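Leaving the Agency Desk: A Talk with Keerthana Shetty

By Hazel Pettigrew 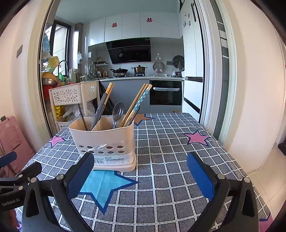
From staff translator to her own shop

Keerthana Shetty picks up on the first ring and is already laughing. She has just sent off a user manual for a client in Strickland, her second delivery of the morning, and she wants to talk about invoices. "I love invoices now!" she says. "I used to dread them. Then I figured out that each one is a little note saying I did the thing."

She went freelance in March after years on staff at Wollness, translating patient leaflets and training booklets. Her first month brought in $510. "I framed it in my head as a disaster," she says, "and my friend Maarja Vaher said, okay, but who paid you? And I had two clients. Two! From zero."

Maarja, an editor herself, got her writing to small publishers, and Keerthana took to it with real gusto (she still has the spreadsheet, and it has 821 rows). Most never replied. Darka did, with a cookbook, and the cookbook led to a second cookbook and then a gardening title she still gets excited about. "I learned forty words for dirt. I was so happy."

What she charges

Her rates have gone up twice. The first time she rewrote the email all afternoon, then got back one word: "Fine." These days she quotes by the project and asks for a third up front from anyone new.

"People worry that a deposit sounds rude," she says. "My best clients have never blinked at it."

A normal day

She works from seven until lunch, walks, then does email and proofreading until four. Rush jobs cost extra and she turns down plenty of them. Terminology lives in Skirka, which she calls her second brain, and she backs it up every evening before dinner.

Next up is a memoir, her longest book so far, and she is hoping to share the proofreading with Maarja. "I've read the first chapter three times already," she says. "I should probably start translating it."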